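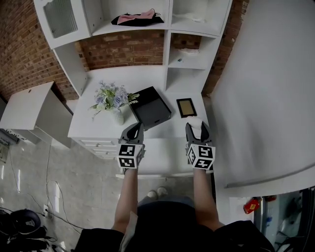 What I do all day now

2021-09-27

My sister rang on my birthday and asked, the way she always does, whether I was still "doing the rooms". I said yes and no, and then I talked for so long that her tea went cold, and she told me I ought to write it down and spare her the second half. So I've made a pot of my own and I'm writing it down.

If you've read this blog for a while you'll know I've been at Nemlow for donkey's years. We look after furnished lets, the sort of flats people take for a few weeks when they're moving jobs or having their kitchen ripped out. My work was the resets. Somebody leaves, the cleaners go through, and then one of us comes in behind them and puts every single thing back where the card says it lives. Vase on the desk, box next to it, frame standing up and facing the chair, blanket folded in thirds. There are 37 items on the card for a one-bedroom flat and I could do the whole lot in my sleep (my husband says I have done, more than once, with the bedside lamp).

Last November we were all called in and told that Nemlow had signed up with a company called Zilier, who want to build a robot that can do resets. You can imagine the quiet. Loredana Marino, who started the same month as me and has never been one to sit on a question, asked straight out whether we were being got rid of. Brenda Hebden, our manager, said she couldn't promise anything beyond the contract, which runs for two years, but that the first thing the robot people needed was people who already knew how to do it, and would any of us like to try. I liked her for not dressing it up.

Four of us put our names down. I very nearly didn't. I'd pictured something like a car factory, and me in goggles.

What I got was a desk and some flowers. They've fitted out a long room at the Jernmont building with furniture like ours, and you stand at it and do a reset, only you don't use your fingers. You hold a gripper in each hand, a big chunky thing with a pair of jaws, and you do all your picking up and putting down with those. Each one has a camera on it, and there are printed black-and-white squares so the computer can work out where your hands have got to. The robot learns from the recordings. That's as much as I understand, and I've had it explained to me with diagrams. 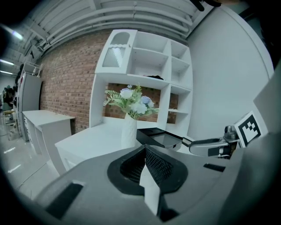
The flowers on the white desk, from one of the gripper cameras.

The first week I was hopeless, and I was cross about being hopeless. I've been folding and straightening and plumping for half my life and I couldn't get hold of a tissue. You pinch and it slides off, you pinch harder and you've got the desk. And you can't feel anything! I hadn't known how much of my job was in my fingertips until I had to do without them. With a lid, say, you know it's gone home from that tiny drop at the end. Through a gripper you have to look for it, and bend down, and look from the other side.

Loredana got it before I did. She told me to stop trying to be quick and move as if I were handing something to a toddler, and that did the trick more or less straight away. We do 20 goes at a task and then have a sit down, and we change round so that no one is on the same thing all afternoon. On a good day the four of us get through 400 recordings between us. On a bad day something won't connect, and we drink a lot of coffee and hear about Loredana's allotment.
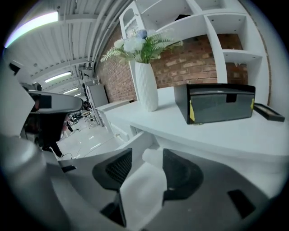
Then there's the part I didn't expect to enjoy, which is being asked things. Every so often one of the Zilier lot comes over with a laptop and wants to know why I turned the vase before I let go of it, or why I always do the box before the frame. Well, you turn the vase so the full side of the bunch faces the door. I've done that for years without a word from anyone, and now it's in a document with a heading. I do the box first for no reason at all, I told them, and they wrote that down too.

They have one actual robot going through its paces so far, next door, which they call Haruna. I've watched it put a box on a table. It was very slow and it stopped for a good while halfway, and I found I was leaning forward in my chair as if I were at a school sports day. It had a funny little pause before it let go, and Loredana nudged me and said, "That's you, that is." I do pause. I've thought about it a good deal since.

I don't want to make it all sound rosy. My back is worse from standing in one spot – doing the rooms, you were up and down stairs and out to the van, and there was a bit of weather in between. I miss the flats. I miss the odd things people left behind, and I miss working on my own with the radio on. Two of the younger ones who stayed on resets say it's got harder with four of us gone, and they're right, and Brenda has asked for another pair of hands and so far hasn't got one. The pay is the same plus 90 pounds a month, and I had to ask twice before that turned up.

And I still don't know what happens when the contract's up. Brenda's idea is that somebody will have to go round after the robots and check their work, and that it should be somebody who knows what a made-up flat looks like. She's put that in writing to the people above her and I've got a copy in the kitchen drawer. My sister thinks I'm daft to teach a machine my own job. My husband thinks it'll be ten years before it can manage a fitted sheet, and having seen him with one I'd say he's no judge.

We start on cushions next week. I've already told them they'll want a decent feather one to practise with, as the foam sort don't plump, and I've offered to bring in a pair from home.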